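Water bottles and drinks on hot desks – policy or common sense?
Office setup and facilities > Desks and storage 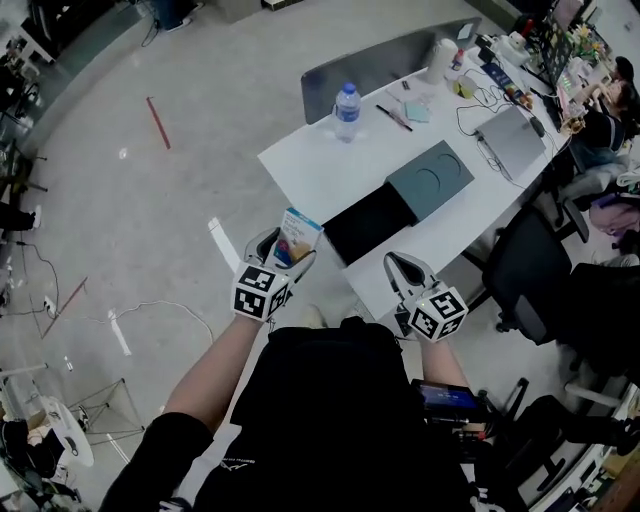
tyra_o
2023-11-26
We have shared desks, white tops, with a grey partition panel along the back. Most days a desk carries a laptop, a bottle of water, a pen, sticky notes, tape and whatever paperwork people are working from. Cables run across the top because the power strip is on the floor and the desks have no grommets. In September a bottle went over and we lost a laptop, 800 to replace. I have been asked to write a desk rule. The draft says closed bottles only, kept at the left edge, electronics to the right. Is that workable?

vidar_tangen
Closed bottles, yes. Left edge, no. An edge position means the bottle gets caught by a sleeve and ends up on the floor, and you have just said the power strip is on the floor. Put liquids at the back against the partition.

jsjoberg
Disagree with Vidar. At the back you reach over the laptop every time you want a drink. Most of our spills happened on the reach, cap off. We went with the front corner on the side away from the laptop and had 2 spills in a year, both onto carpet.

vidar_tangen
Carpet is not a power strip.

jsjoberg
Then move the power strip. It should be off the floor anyway. We screwed Skakdale trays under the desktops, 5 screws each, and the strip and the slack both go in there. Loops of cable on a walkway are a bigger hazard than a water bottle.

lovisa_b
Second the trays. Check the clearance to the chair arms first. Ours fouled on the Jamo chairs and had to be moved back toward the panel.

Also, Tyra, does the rule cover the loose items? Tape, sticky notes and pens drift from desk to desk and end up under people's papers. We keep one Voko drawer unit per pair of desks and everything small goes in it at the end of the day.

tyra_o
Not yet. The trays I can probably get. Drawer units would need a separate budget, and mine is 2000 for the whole floor.

torbjorn_s
Skip the position rule. People will not keep to a left or right side on a shared desk, and left-handed staff will ignore it from the start. Write "caps on when not drinking" and spend the money on the trays.

lovisa_b
Caps on is fine for water. It does nothing about mugs.

torbjorn_s
Lidded mugs, same line.

tyra_o
Revised draft: caps and lids on, no liquids on or behind the laptop, power strips in trays. No fixed side. I will price the trays before I circulate it.

vidar_tangen
Ask for the deep version. The shallow one will not take a strip with the larger adapters plugged in.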